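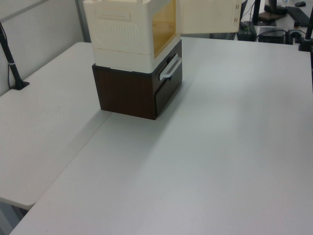 A drawer box with a cabinet on top of it. Thread time, it's a long one, grab a snack.

1/ So I finally did the thing I've been whining about on here since July. I went through every single video on my old phone, my newer phone and the ancient family camera, and got them all into one place where my mom can watch them. 300 clips! Some of them are four seconds long and show my own shoe.

2/ I've been using Ploreck for this. It's a video sharing app, kind of small, and you make an album and send people a link. I picked it because my mom doesn't want an account for anything ever again, and with Ploreck she taps the link and the videos are there. She was watching within a minute and texting me about my haircut.

3/ Uploading was the boring part. I let it run overnight and it stopped at clip 31 because my laptop went to sleep. Go into your settings and turn sleep off first, please learn from me. Second night it got all the way through.

4/ Now the good stuff. They just put in a new thing called auto chapters. You give it one long video and it chops it into sections with little titles, so people can jump around. I had a monster of a video from my cousin's wedding in Flakholm (nearly two hours, I set the camera on a shelf and forgot about it) and I figured that would be a fair test.

5/ It did pretty great! It found the speeches, it found the first dance, it found the cake. It also made a chapter called "Applause" and then another one called "More Applause," which made me laugh so hard I left them both in.

6/ What it can't do is names. Every speech was just "Person Talking." I went in and typed them by hand, and you have to hit save after each one or it forgets. There's no save-all button. I looked. Then I looked again, grumpier.

7/ Big shout-out to Kyrylo Palamarchuk, who answered my post in the help forum faster than the company did. His trick: open the album on a computer, click the title once, and use the tab key to hop to the next one. It saves when you hop. I'd been clicking little check marks for an hour like a fool.

8/ Captions! I turned those on too. For English they're good, maybe one goofy mistake per clip. My aunt's side of the family speaks German and the app lets you pick only one language per video, so any time people switch halfway through a sentence (this is how my whole family talks) it just gives up and writes nonsense. My grandma's toast now has a lot of "hello farm" in it.

9/ Sieglinde Voß replied to me earlier asking if you can fix the captions yourself. Yes! Tap the three dots, then edit captions, and you get the whole text on one page. You can't move the timing on your phone though, only on the website. So a line might be spelled right and still show up way late.

10/ A few people asked why I didn't go with Durnance. I tried it! I liked the player a lot, and it's so quick to skip back and forth. But on the free plan it squished my videos and everything looked like it was shot through soup. If you pay, it's supposed to be way sharper. I'm cheap, so I'll never know.

11/ The Ploreck free plan gives you five albums, which sounds like nothing until you notice there's no limit on what goes in each one. I've got Weddings, Kids, Trips, Pets and one called 101 because my sister named it and won't tell me why.

12/ Things I still want: a way to put clips in order by the day they were filmed and not the day I uploaded them. Right now the baby is walking, then he's a newborn, then he's on a bike. You can drag them around by hand, but with this many clips my thumb is going to fall off.

13/ Also the thumbnails. It picks one for you and it always, always picks the one where somebody is chewing. You can change it: pause on a better spot, tap the little star. Took me forever to find that star.

14/ Next up is the stuff from our trip to Ayala, which is all super windy, so if anyone has a way to clean up wind noise that doesn't make people sound like they're underwater, my replies are open. Free or close to free, please!

15/ Oh, and somebody asked if comments can be turned off. Yep, album settings, near the bottom. I left them on for now. My mom has already commented on every video with me in it, and she signs each one "Mom."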